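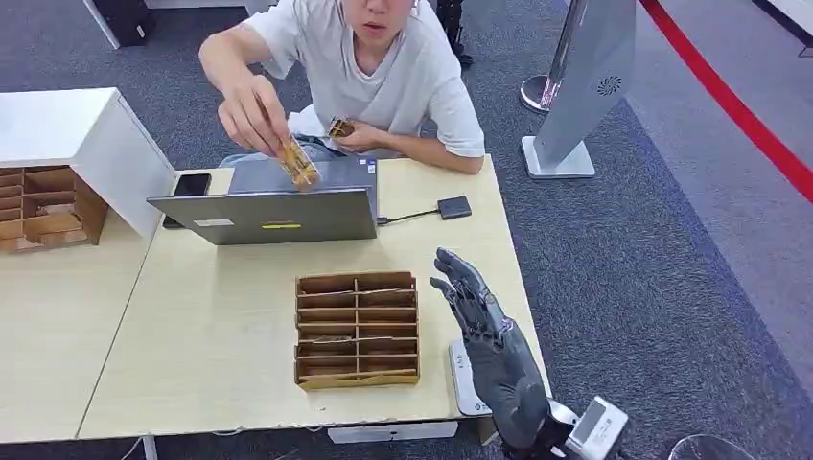
I have an unpopular opinion about robot cells, and I'm going to spend a page on it. The person who sets up the desk should be the same person who gets called when the desk stops working. Same name on both lines of the sheet. If you've ever inherited somebody else's setup you can probably stop reading, you already agree with me.

I look after one cell. It's a two-armed machine with fingered hands, and its whole job is sorting small parts in and out of slotted racks. The racks are cardboard. People who visit from Drostbridge (they sold us the arms) always want to talk about the hands, and fair enough, the hands are lovely. But I'd say most of my working life goes to cardboard. Cardboard sags! A shelf that was level in March is a hammock by summer, and the robot reaches for where the shelf used to be and pokes its fingertip straight into the divider.

When I started, setup was done by a group over at Hillness. They'd come in, place the racks, teach the positions, save a file called final, and leave. Then I'd get final2. They were good, I want to be clear about that. Parviz Hosseinzadeh taught me most of what I know about finger calibration and he was one of them. But Parviz never had to stand at that desk at 7 in the morning with a hand that closed on air, so it never crossed his mind to write down which edge of the rack he had measured from. Front edge or back edge? It matters by the thickness of a shelf lip, and I lost the better part of a week to it.

So these days I do the setup myself, and I do it slowly. Racks first, pushed up against a stop. Then I sit across from the machine with a couple of the parts in my hands and just handle them for a while. Atif Baloch thinks this is me avoiding work. I'm looking for the places a finger wants to go. Pick up a small piece the way you'd naturally pick it up and you pinch it at the corner, with the thumb doing something sneaky underneath, and the robot's thumb can't do that. Better to find out in your own fingers than in the fault log.

After that I do the hand. Open, close, open, each finger alone, then all of them together, 15 cycles before I let it touch anything. The manual asks for 5. I've had a tendon go slack on the twelfth, and I've never gone back to the manual's number.

Then the cables, which I could rant about for another page. Every cable near the arm gets pulled by hand and watched while the arm goes through its full reach. The laptop one too. People forget the laptop is part of the cell. You put it down wherever there's room, the elbow swings, and there goes your teaching session.

Now, the argument against me is a real one and I don't want to duck it. Sepehr Ghorbani, who runs planning for us, says that if one person sets up and repairs the cell then everything lives in that person's head, and what happens when I go on vacation? He kept count for a while. By his sheet the cell sat idle for nearly 12 hours the last time I was away, and the fix was one loose screw at the base of a finger. One screw! I'd have checked it first. Which I said out loud, and which, I realized about halfway through saying it, was his point.

I've thought about that a lot. Where I've landed is that the answer is a second person who does the whole job too, start to finish, on alternate months. Splitting it down the middle again would put us right back to front edge, back edge. Macarena Alarcón has been doing her months since spring and she's already changed things I was sure about. She marks the rack positions on the desk with pencil where I used tape, and she's right, tape creeps. She also keeps a paper notebook next to the cell and writes down the dumb stuff - which shelf is drooping, which finger sounds dry, who moved the stop.

We had a quote from Pakzad for molded racks, by the way. It came to 1,987 for the set, and Sepehr was ready to sign. I asked him to wait. Every time we change parts we change slot sizes, and I can cut a new cardboard rack before lunch with a knife and a ruler. Maybe in a year I'll feel differently. Vaughan Te Moana at the Harden site went molded and swears by it, but he's been running the same part the whole time he's had them.

Anyway, if you're planning a cell, go and ask who's going to get the phone call. Then give that person the screwdriver and the teach pendant on day one, and let them put the racks where they want them.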